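4 min read

Part 3: Setting up the tidy-up job

I get asked a lot whether these arms can pick up after your kids yet. Sort of! Small toys into trays, yes. A whole playroom floor, no, and I'd plan your evening accordingly.

1. Power up both arms and wait for the green lights.
2. Set your trays down where both grippers can reach them. A little crooked is fine.
3. Put out a few toy cars. I'd start with 3 and work up to 6 once you trust it.
4. Open Gestel, pick "Sort to tray" and set the speed to 20 percent.

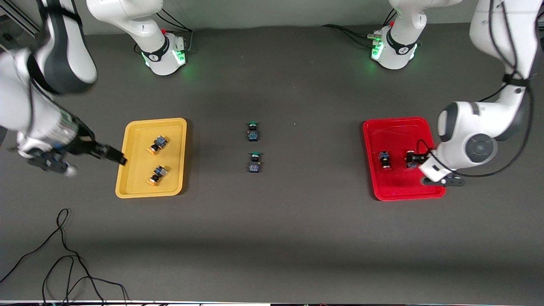 5. Press Run and keep your hands back. Give it 15 minutes before you decide it's hopeless - mine was painfully slow the first evening.

Note: If a car gets dropped, let the arm try again. It usually goes back for it (not always, and never for marbles).

Caution: Hit Stop before you reach in, even for a second. Keep slack cable clear of the grippers too.

Laundry is a different story. Parisa Hosseinzadeh got one sock folded in July and we were thrilled, but I wouldn't call that a chore done.

12 shares | 3 comments

© Gestel user guide | Contact | Back to top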